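Notebook, 24/06/2019
Geter two-arm cell, on loan from Brorkden – review notes, continued

Picking up from the last entry, which I see I ended in the middle of a sentence about cables. I'm going to leave the cables for later (they deserve a page of their own) and get down what I think of the cell as a thing one might buy, while it's fresh in my head.

To save anyone flipping back: what Brorkden is offering is the Geter package, meaning both arms, the grippers, a wrist camera on each, the enclosure, and a support plan that runs 8 months. We first asked them for a quote in April and had a very friendly call, and they've been patient with me ever since. The task I settled on is the card-hanging one, cards and clothespins, two hands needed. I like it a great deal as a test because a card is floppy enough to be annoying and cheap enough that I don't wince when one gets creased.
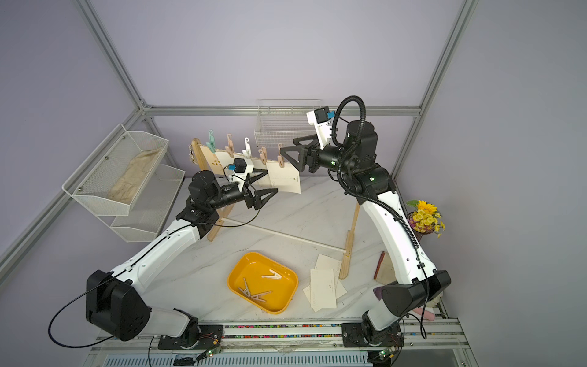 What I keep coming back to is how pleasant the software side has been. I had set aside a whole morning for the install and was making tea well before the end of it. The Vilela panel (their control screen, an extra license, mind you) puts left and right next to each other with the same colors all the way through, and I never once moved the wrong arm, which for me is saying something! The manual is 53 pages and reads as if the writer had stood at the bench. My one grumble is the section on gripper force, which sends you to an appendix that sends you right back again.

I ran the card job in sets of 40 with the default force, then took it down a little and went again. I felt better about the second setting, though I want to look through the logs properly before I put a figure in front of anyone. Please don't quote me from this page.
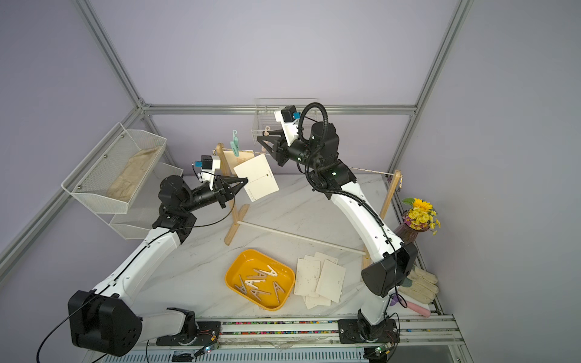

Imidville Bench Automation Group

Now, price. The quote has the arms and enclosure as one line, so we can't drop the enclosure and use our own, and I did ask, twice. Spare fingertips come in bags of 100, far more than we'd get through, and I'd be happier with a small bag and a small bill. On the other hand the loan terms are generous, and they let us keep the unit on the bench while we make up our minds – I can't think of another supplier who has done that for us.

A note for whoever takes the next turn. Handing a card from one gripper to the other is the part to watch. I found I was much calmer about it once I'd slowed both arms down in the panel and stopped hovering over the stop button. Save your poses under your own initials, please, as I've already written over somebody's and I'm very sorry, whoever you are. 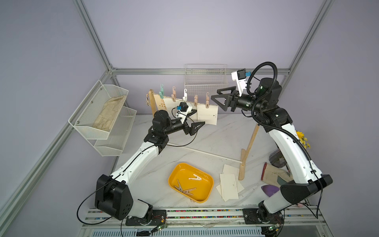 Geter cell with a lettered card on the rack, tray and spare cards in front.

Still to do: export the logs, ask Brorkden if Vilela can be licensed per bench, try the thinner cards, and write that page about cables. I'm leaning toward yes on the cell and not yet on the extra license, but I'd like to hear from the rest of you first, so scribble in the margin.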